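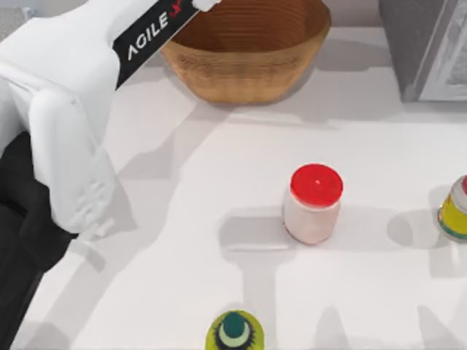

The gripper over the simulated bench, with the red-lidded jar to its right.

Equipment plan: what we buy first, and what waits

Print this item | E-mail this item

8 September 2023

Hetbridge will not be ordering robot arms this quarter. The equipment money has been set aside, but the order is on hold until the bench trials are finished in simulation. Baltasar Barrios is running the trials and will write the purchase request.

The simulated bench is a white tabletop with everyday goods on it: a jar, a bottle, a woven bowl, a larger grey box at the back. We chose ordinary items for the trials so that we could price the gripper before the arm. Last time we did it the other way around and paid $800 for replacement fingers in the first year.

Two suppliers have quoted. Rikura includes the mounting plate and the first set of fingers. Warrier is cheaper on the arm but charges separately for fingers, cable sleeves and freight. Both quotes are good for 6 weeks. Baltasar has asked each of them for a price on spares over 4 years, and Warrier has not answered yet.

Reach is the other open question. Small goods in the middle of the table are one thing, and tall items standing at the back are another. If the trials show we need a longer arm, the current bench will have to be replaced as well, and neither quote covers a bench.
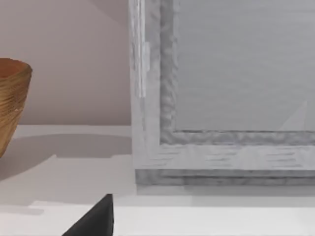
Costs that are not in the quotes

Please allow for the following if your area expects to share the equipment:

- Electrical work. The outlet beside the bench is on the same circuit as the label printer and will need its own.
- Guarding. Pokik can supply panels in our colour, with delivery in 19 working days.
- Training. Each operator will be off the floor for a day, and that time comes out of your own labour budget.
- Software licence. The first year is included by both suppliers. After that it is an annual charge, billed by the seat.
- Storage for spare fingers and sleeves. A locked drawer is enough.

Send your figures to Baltasar before the end of September, with the name of whoever will sign for them. Areas that don't reply will be left out of the first request and can be added at the mid-year review. Copies of both quotes are in the purchasing folder under "Bench arms".

Contact us | © 2023 Hetbridge | Back to top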